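Drerkport Solid Waste and Recycling Working Group
Minutes of the meeting held 16th June, upper meeting room

Chair: Deisy Rengifo
Minutes taken by: Fahad Niazi
Also present: representatives for Teoh Street, the Flamton estate and the harbor end; one from Soluvitz (hauling contractor), for items 3 to 5 only.

1. Opening and apologies

The chair opened the meeting. Apologies had come in from the school district and from the parks office. The parks office sent written remarks on item 6, which were read out at that point.

2. Minutes of the April meeting

Approved with one correction. Under "Brush collection" the April minutes said that branches must be tied with wire. It should have said string or twine. Wire gets caught in the chipper and the crew has asked people to stop using it. Fahad Niazi will correct the copy on the town page.

Matters arising: the broken lid on the glass bank at Teoh Street has been replaced. The sign has not. The old sign still lists window glass as accepted, and window glass is still turning up. Carried forward.

3. Bulk item collection

Soluvitz reported on the spring bulk collection. Three trucks were used, one more than last year. Most streets were cleared on the first pass. Flamton needed a second pass after parked cars blocked the lower road and the grapple truck could not get its arm over the curb.

The Flamton representative said residents there had not been told about parking. The notice went out with the water bill, and many people in the apartments do not get a water bill. Soluvitz said it could put up temporary no-parking signs if the town issued the permit. The chair asked for a separate notice to be posted in the apartment lobbies before the fall collection. Agreed.

There was a long discussion on what counts as a bulk item. The current rule is that it must be too large for the cart and that two people must be able to lift it. Several residents had put out bags of small items, and the crew left them behind with a tag. Some of those bags were still on the grass strip a week later. Teoh Street asked that the tag say plainly who has to move the bag and by when. Soluvitz will send a new draft of the tag to the chair.

Mattresses: accepted if wrapped. Box springs the same. It was noted that the hardware store has stopped carrying mattress bags and that people are using painter's plastic. Soluvitz has no objection to this as long as it is taped shut.

Refrigerators and air conditioners: these still go by appointment only, as the coolant has to be drained first. The harbor end asked if the appointment line could be staffed over lunch. Soluvitz will look into it but made no promise.

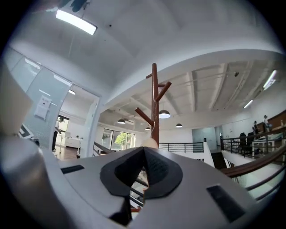
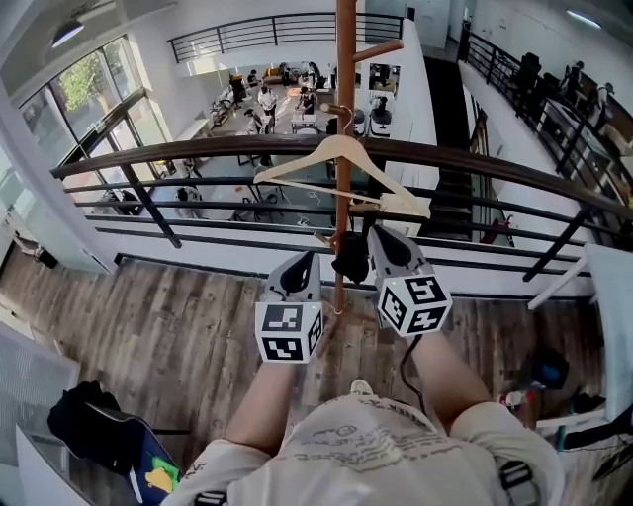
4. Roll-off container rentals

The town currently rents out two sizes of container through Soluvitz. Residents have complained that the price on the town page and the price on the invoice do not match. Fahad Niazi explained that the page shows the rental alone and leaves out the tipping charge for anything over the weight allowance.

The allowance is 2000 pounds for the small container. Shingles, plaster and wet soil go over that very fast. Soluvitz said that most of the overweight invoices this spring were for roofing jobs where the customer had ordered by volume and never asked about weight.

It was agreed that:
— the page will give the allowance next to the price, in the same size type;
— the person taking the order will ask what is going in the container;
— concrete and brick will go in a separate container with nothing else in it.

The Flamton representative asked about placing containers in the street. A permit is needed for the street and none is needed for a private driveway. Boards should be put down under the wheels on asphalt driveways in hot weather. The driver carries boards but does not always have enough for a long container. The chair asked that customers be told this when they book.

One complaint about a container left in place past the pickup date was discussed. The resident had called twice. Soluvitz said both calls had been logged under the wrong address, which has now been fixed, and the extra days will not be charged.

5. Cart exchange

The exchange of old carts for the new wheeled ones is under way. The first delivery was 1000 carts, which covered Teoh Street and the harbor end. Flamton will be next, once the second delivery arrives. Soluvitz could not give a date for that.

Points raised:

Old carts should be left empty at the curb on the exchange day. Some were left out full, and the crew had to dump them before they could be stacked. This slowed the whole route.

A few households have asked for a smaller cart. There is a smaller one, in gray with the same lid colors, but it has to be requested by mail or at the front desk. The chair thought it should be possible to request it by phone. Soluvitz agreed to take phone requests.

The wheels on some of the new carts were not pushed fully onto the axle. If the wheel comes off, residents should not try to hammer it back on. They should call, and a crew member will bring a new clip.

Old carts are being ground up and the plastic sold. Teoh Street asked if residents could keep the old cart for leaves or as a rain barrel. The chair said yes, provided it is not put out at the curb again. The serial number will be taken off the list.

The Soluvitz representative left the meeting after this item.

6. Yard waste site

Written remarks from the parks office: the gate at the yard waste site is being left open after hours. Lumber and a quantity of old carpet have been dumped behind the compost rows. The parks office wants the gate locked at dusk and asks who holds keys.

Discussion followed. The town holds two keys and the parks office one. The harbor end representative said the padlock sticks and that people may be leaving it hanging because they cannot close it. Fahad Niazi will buy a new padlock and have keys cut.

The compost pile is ready for screening. In past years residents could take what they could carry in their own buckets or bags. The same rule will apply. Pickup trucks will be loaded only if the loader operator is already on site. No one should climb on the pile.

Grass clippings are to be emptied out of plastic bags, and the bags taken home. Paper bags can go in whole.

7. Household hazardous items

No collection is planned before the fall. Until then residents are asked to keep paint, solvents and pool chemicals at home with the lids on. Dried-out latex paint can go in the regular cart with the lid off so the crew can see it is dry.

Batteries: the drop box at the front desk is for household batteries only. Someone left a car battery beside it, and the desk staff had to find a place for it. A note will be taped to the box. Car batteries can go back to any shop that sells them.

8. Any other business

The harbor end asked about the seagulls at the public cans by the dock. The open-top cans will be swapped for ones with a swing lid if there is money left in the budget. Deisy Rengifo to check the figures.

Teoh Street asked for the holiday schedule to be printed on heavier paper this year so that it lasts on the refrigerator. Cost to be looked at.

Actions

Fahad Niazi — correct April minutes; container prices and allowance on the town page; new padlock and keys; note on battery box.
Deisy Rengifo — no-parking permit for Flamton; lobby notice; budget check for swing lids; paper cost for the schedule.
Teoh Street representative — wording for the new glass bank sign.
Soluvitz — draft tag; lunch cover on the appointment line; phone requests for small carts; date of second cart delivery.

The date of the next meeting will be sent out by mail. Meeting closed.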